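Para el trabajo de Tecnología y Sociedad elegí algo que tenía en casa: ¿cuánto aguanta un ordenador de sobremesa antes de que lo cambiemos? Pasé una encuesta a 83 familias del barrio de Fontes (¡pensé que no contestaría ni la mitad!) y la respuesta más repetida fue seis años.

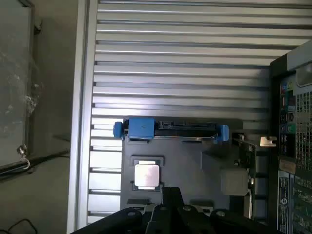

Según Myrto Konstantinidis, la pregunta estaba mal planteada, porque mucha gente cambia de equipo por el programa nuevo que le piden en el trabajo y el viejo sigue funcionando en un armario. Le hice caso y añadí una casilla para eso.

Con la casilla nueva salieron 14 equipos guardados, casi todos por pereza de llevarlos al punto limpio.
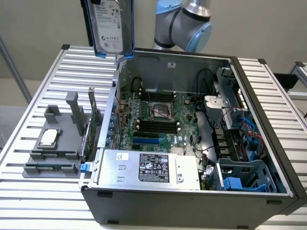
Luego miré precios. Arreglar sale más barato si solo falla una pieza, pero en Skumska me pedían 697 euros por uno nuevo y mi tío ya estaba sacando la tarjeta, jaja.

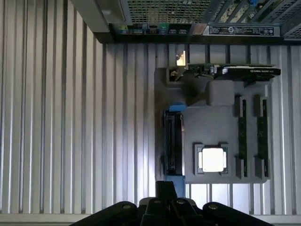 Última modificación: jueves, 25 de octubre

Me falta pasar a limpio la tabla de gastos, que la tiene Jailson.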